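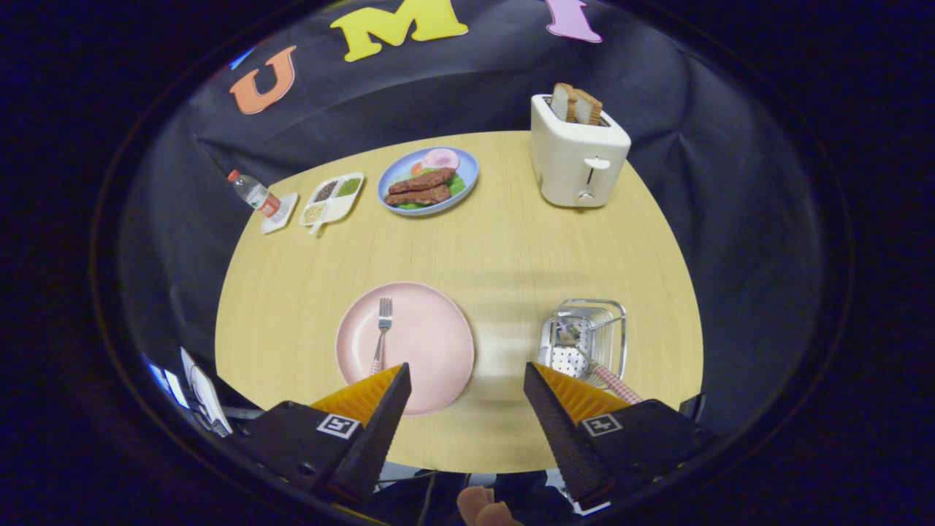 Datasets > Tabletop > Casside Breakfast > Collection rules

Last updated: March 2, 2021

# Casside Breakfast - data card and collection rules

Hand-held gripper recordings of table laying and light breakfast handling. Written for people collecting, people checking, and anyone downstream who wants to know what the rules were when the clips were made. Still rough. Fixes to Maysoun or straight into the file.

## Status

- release 2 of the set, 212 clips accepted
- rules below are version 3, in force for everything in this release
- next release planned for April, no date yet
- licence: internal plus project partners (Dovitz, Nseir). Don't pass on

## What is in it

Short clips, one task each, filmed from the gripper's own camera. Wide round lens, so dark corners are normal, don't crop them. One operator, one gripper, one table. Typical contents: plates, cutlery, a utensil basket, food, a toaster, a sectioned tray, a bottle. Not every item is in every clip.

Per clip you get:

- `video` - as recorded, no colour correction
- `pose` - gripper path in table coordinates
- `width` - finger opening, worked out from the markers on the two fingers
- `task.txt` - one line, plain English
- `notes.txt` - optional, often empty

## Task lines

Write them as you'd say them to a person in the kitchen. One verb, one object, one place.

Good:

```
put the fork in the wire basket
take the fork off the pink plate
move the toast to the pink plate
stand the bottle up
```

Bad:

```
tidy up
fork
pick up the utensil and then maybe place it in the basket or next to it
```

If two things look the same, say which one. Forks and such with pink-and-white checked handles turn up both on the plate and in the basket, so "pick up the checked handle" is no use. Say "the fork on the plate".

Colours: everyday names only. Pink plate, blue plate, white tray. No "blush", no "ivory".

## Before recording

1. Cloth up behind the table, pulled over the back and sides so the room doesn't show through. Dark cloth only.
2. Wipe both finger markers. Greasy marker = dropped frames = rejected clip.
3. Check the orange pads for tears and crumbs. Swap at 590 grasps or sooner if a ridge has gone.
4. Cables tied along the body, not hanging over the fingers.
5. Thumb stays at the grip. Thumb at the bottom edge of the view is fine, a hand over the table is not.
6. Run the calibration move. Slow, both directions, fingers fully open then fully shut.
7. Toaster unplugged. Always. See safety.

Letters on the cloth stay where they are for a whole session. They help the tracker, it likes something bright and flat to hold on to against the dark. If one falls off, stop, note it, pin it back and start a new session number. Do not carry on under the old one.

## Layout

Change it between clips, not during. Near and far both need covering - the early batches had everything bunched at the front and the reach data was poor as a result.

- leave one clear patch of table big enough for a plate
- tall things (toaster, bottle if standing) towards the back or the side
- handles may stick out over other things. Real tables are messy, keep it
- a handle crossing in front of a finger is allowed so long as the marker itself can be read for most of the clip
- nothing hanging over the table edge by more than half its length
- paper and boxes off the table. Beside it is tolerated, not encouraged

## Safety

Same rules for everyone, visitors included.

- No live heat. Toaster is there as an object to reach round, push bread into and take bread out of. Lead comes out of the wall before the gripper comes in.
- No knives with an edge. Forks and spoons fine.
- Bottle caps on and tight. Cables and water on one table, think about it.
- Food used in a session is not eaten afterwards. By anybody. Pads have been on everything.
- Fingers out of the pinch gap when closing. It's spring loaded and it does hurt.
- Break after every block. Wrist strain is the thing we get reported most, report it early.
- Spill: put the gripper down first, on the dry side, then mop.

Roland Bloxham signs off new operators. One supervised block, then you're on your own. Sign-off doesn't carry over from the Futier set, the gripper is a different weight.

## Handling rules

Approach from above or from the front, not dragging through other objects. Open wider than you need, close once. If you miss, retry once in the same clip and leave it in. Second miss, stop, bin the clip, reset. Do **not** trim misses out. Trimming makes the pose track jump and it teaches the wrong thing anyway.

Forks: grasp the handle, not the tines. If the handle is flat against the plate, tip it against the rim first.

Toast: pinch the faces, light squeeze. Crushed bread is a fail, mark it `fail_crush`.

Grains and seeds: no pouring back between compartments once they've mixed. Empty the tray and refill.

Slices and leaves on plates: move the plate, not the food, unless the task line says so.

## Checking

Every clip is looked at by someone who didnt record it. Reject if:

- task line doesn't match what happens
- either marker lost for a long stretch
- face, badge, screen or post with an address readable anywhere in view
- an object comes in or leaves by hand mid-clip
- calibration move missing for that session

Accept with a flag if: blurred start, reflection on the cloth, thumb further in than usual, background object showing at the side. Flags go in `notes.txt`, lower case, one per line.

```
flag_reflection
flag_side_object
```

If checker and operator disagree the checker wins and it goes on the list for Maysoun Nasrallah, who looks at the list before each release. Don't re-submit the same clip under a new number. It has happened.

## Known problems

- Reflections on the dark cloth, small bright spots mostly. Better with the lamp moved back, not gone.
- Right-handed operator only. Matters for approach angles.
- Breakfast only, one sort of table. Don't claim kitchens in general on the strength of this.
- Shiny cutlery upsets the tracker more than we'd like. Wire basket as well.
- Some task lines in the first sessions say "dish" and "plate" for the same thing. Being fixed for April, old spelling kept in `task_old.txt`.
- Width readings drift if the markers have been re-stuck. Recalibrate after re-sticking, no exeptions.

## Not for

Grading people. Grip force work, there is no force sensor. Anything with heat or blades.

## Changes in rules v3

- `fail_crush` added
- retry limit set to one, was unlimited
- letters rule added after two sessions had to be thrown away
- pad swap count written down properly
- Nseir's naming scheme for sessions adopted, old names mapped in `sessions.csv`

## Contact

Rules and releases: Maysoun Nasrallah. Gripper, pads, operator sign-off: Roland Bloxham. Dovitz hold the backup copy, ask them only if the main one is down.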